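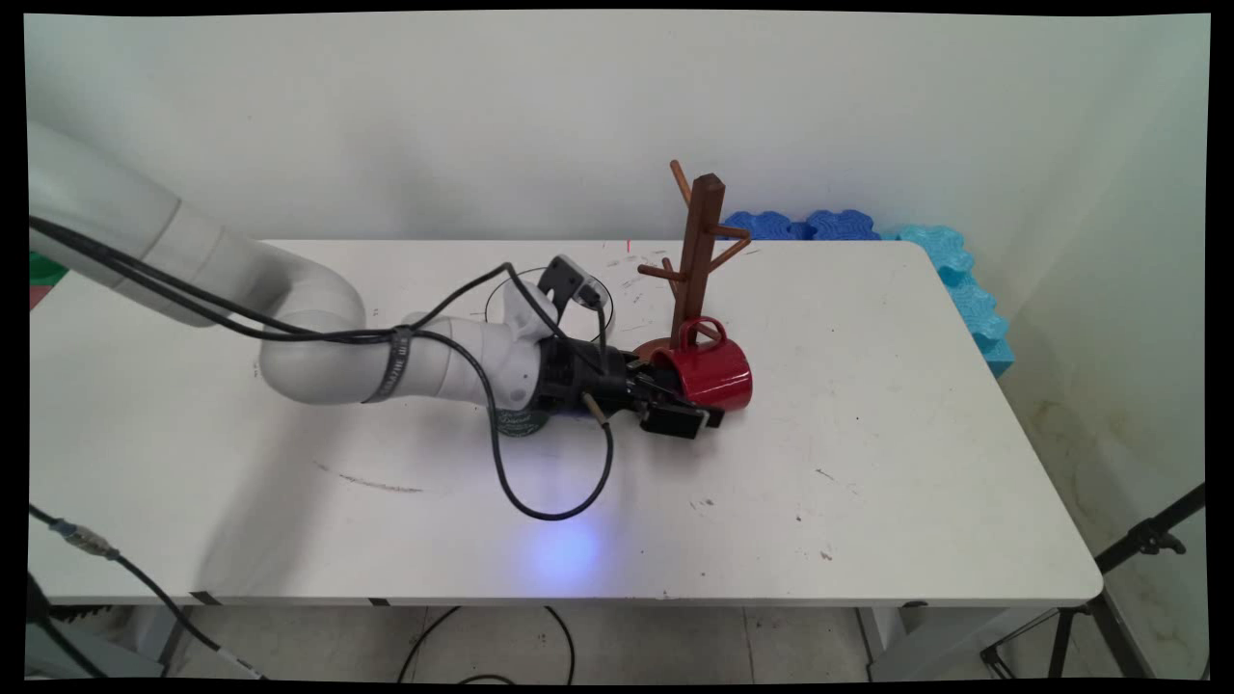
Vamden House Shared Kitchen: Minutes of the November Residents' Meeting

Held Sunday at 4:30 in the downstairs dining room, with tea, the last of the ginger cake, and the radiator finally doing its job. Nine of the twelve apartments were represented. Two sent apologies and one sent a note through the door, which was read out under item 3.

1. Welcome and last month's minutes

The chair thanked everybody for coming out on such a gray afternoon, and especially the two newest households from the third floor, who were at their first meeting and brought a very good loaf of bread with them. The October minutes were accepted with one small change. The line saying that the back door "sticks" should have said that the back door stuck until the rain stopped and has been fine from then on. The secretary is happy to correct this and sorry to the door.

2. Money

The kitchen fund stood at $2,943 at the end of last month. After the dish soap, the new oven light and the two replacement dish towels it now stands at $2,861. We agreed some time ago that we'd like to keep $2,000 put by in case the big refrigerator gives out, and the meeting was glad to see that we're comfortably over that. One resident asked whether we might think about a better kettle while we're feeling rich. There was a lot of warm feeling toward this idea, and it will come up properly in January once we've seen the winter bills.

3. Mugs, and where they live

This took up most of the afternoon, and it was a good-natured talk even when we went around the houses a bit.

For those who weren't there, the trouble is the cupboard over the sink. It was meant for glasses and plates, and over the past year the mugs have crept in, first on the bottom shelf and then stacked on top of each other in front of the plates. A stack slid out in September and chipped two saucers. The note through the door was on this very subject and said, quite kindly, that the writer has given up on the cupboard and drinks coffee out of a jelly jar.

The proposal was to use a mug tree for the mugs that get picked up every day. The one shown at the head of these minutes is brown wood, with a tall square post on a round flat base and four short pegs set at different heights. The glossy red mug lying on its side in front of it is about the size of our everyday mugs.

The points raised, more or less in the order people raised them:

Four pegs means four mugs, and there are more than four of us. It was felt that this is all right so long as the tree is for mugs in use through the day and the rest stay on a shelf. Someone suggested buying two trees and standing them side by side. Others thought two would crowd the counter by the bread box, and we agreed to live with one for a while first.

Big mugs. The soup mugs with the wide handles from the Skadport flea market are everybody's favorites, and they're heavy. The meeting thought they should stay on the shelf. A resident who had a mug tree for years said it's wise to put the first mug low down and the next one on the opposite side, so the weight is shared out, and to hold the post with one hand while taking a mug off with the other. This seemed like sound advice and we asked for it to be written down, so it is.

Drying. There was a friendly disagreement over whether a mug can go on a peg straight from the rack. Wet mugs drip on the base, and wood that sits in water will mark. We settled on drying them with a towel first. The blue striped towels are for this, and the plain ones are for hands, as they have always been, although the secretary admits to having used both for everything.

Lying down or standing up. One of our newer residents asked whether it's all right to leave a mug on its side while sorting the rest of the dishes, as with the red one. We said yes, with the handle up so it doesn't wander off across the counter, and please not near the edge by the stove.

Whose mug is whose. It was agreed that anything hung on the tree is for anyone to use. If you have a mug you'd be sad to lose, keep it upstairs. Several people told the story of the mug they had been sad to lose, and we had more tea.

Agreed: one mug tree for the kitchen, to stand at the left end of the counter under the window. The household in apartment 5 will bring it down. We'll see how it's going at the next meeting.

4. Clearing the cupboard

With the everyday mugs moving out, the cupboard over the sink can be put right. The second-floor residents kindly offered to take everything out one evening this week, wipe the shelves and put the plates back at the bottom where shorter people can reach them. Anything chipped goes in the box in the hallway. Please look through the box before the end of the month, after which the contents go to the mosaic class at the Filip Community Center, where they're always pleased to have broken china.

There was a question about the Janar storage tubs with no lids. If you have lids with no tubs, please bring them down too, and perhaps we'll make some happy matches.

5. Odds and ends

The tea shelf needs a label for the decaf. After last month's late night for one household, this was passed without any discussion at all.

The dishwasher filter was cleaned and a teaspoon was found in it. It's on the windowsill if you recognize it.

A reminder that the window should be closed by whoever is last out in the evening, now that it's getting cold.

Thanks were given for the ginger cake, and the recipe has been promised for the noticeboard.

6. Jobs to do

Apartment 5: bring down the mug tree.
Second floor: empty, wipe and refill the cupboard over the sink.
Apartment 8: label for the decaf.
Secretary: write up the advice on hanging mugs on a small card, and find out what a decent kettle costs.
Everyone: check the hallway box, and bring down spare lids.

The meeting closed at 6:10. The next one will be in January, same room, and the third floor has offered to bring soup.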